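Triseo Community Forum > Software > Motion and Perception
Topic: Pose estimate jumps when the wrist camera comes close to the socket
Started December 3, 2020

mirko_tk
Hello all. I am working on a cell which puts desktop processors into the socket of used motherboards, with the board still mounted in its tower case. The planner is Triseo, the perception part is the Braleten library, and the camera is on the wrist. English is not my first language, so please ask if something is not clear.

My problem: from far the socket pose is stable. When the tool goes down for the last part, the pose jumps, sometimes by more than one contact pitch, and the controller tries to follow it. I have logged 3,045 approaches since August, and in 1,016 of them the node reported at least one jump. I use edge fitting on the socket outline, at 50 frames per second, with a simple low-pass filter after it.

Is this a filter problem, or should I change the way I detect?

ostrava_dan
Are you still fitting all four sides when the processor is in view? From close, the part itself hides one or two sides of the socket, and then the fit will happily take the edge of the heat spreader as a socket edge. They are both square and nearly parallel. I lost two weeks to this.

mirko_tk
Yes, all four sides. I have a mask for the gripper fingers but no mask for the processor. I thought it is small enough.

kettlebyte
I would not touch the detection at all. Stop the vision at 37 mm above the board, freeze the last good pose, and go down with force control. Your robot repeats much better than your camera measures at this distance. We run it this way at Nurnham and the perception code is one page long.

ostrava_dan
I don't agree, sorry. It works if the case is clamped hard. In used towers the board can sit a little differently on its standoffs and the tray bends when you push. If you freeze the pose, you also freeze the error. And on an LGA socket a wrong force search means bent pins, you don't get a second try.

kettlebyte
I did not say to search with force while touching the pins. You come down straight, and if the force rises too early, you go up and look again. A spiral search is for pegs and holes, I would never do it here.

lumen_ari
Mirko, can you show what the camera sees at the bad height? Without this we are all guessing. Also please write which exposure mode you use.

mirko_tk
Of course. Exposure is automatic. I took this one with the processor in the fingers, before the last move down.
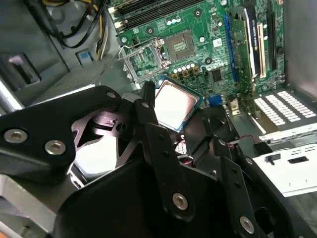 Wrist camera view, processor held near the open socket, load plate swung to the left.

lumen_ari
Thank you, this helps a lot. Look how bright the heat spreader is, it is almost white. With automatic exposure, a small change of tilt can change the exposure of the full image, and then your edge threshold moves too. Fix the exposure first, before anything else. It costs you one line in the config:

exposure_mode: fixed

Second, the open load plate is also shiny metal and lies close to the left side of the socket. I would guess that your fit on this side is switching between the plate and the plastic frame.

ostrava_dan
Agree about the exposure. For the detection I would use things on the board that stay in view and do not shine so much. The row of four inductors below the socket is good, and the white latches of the memory slots are good too. Make a small template for each board model, fit the board pose, and calculate the socket from it.

kettlebyte
And when a board model comes that has no template? He said used motherboards. I saw the same idea in the Baumgartner demo code and it was fine until the second supplier.

ostrava_dan
Then the operator teaches it, it takes a few clicks. I prefer a cell that says "I don't know this board" to a cell that follows the wrong edge.

mirko_tk
Thank you both, I will try in this order: fixed exposure, mask for the processor, then board template. The tilt of the processor in the fingers is another question. Now I take it from the grasp pose and I do not measure it again. Should I?

lumen_ari
Yes. Measure it after the grasp, over a plain background, and store the offset as a tool transform. Do not try to estimate it in the same image as the socket.

mirko_tk
Fixed exposure is in. The jumps on the left side are still there but smaller, so I think the load plate is guilty also. Today I make the mask - I will write the new log numbers in this topic when I have enough approaches.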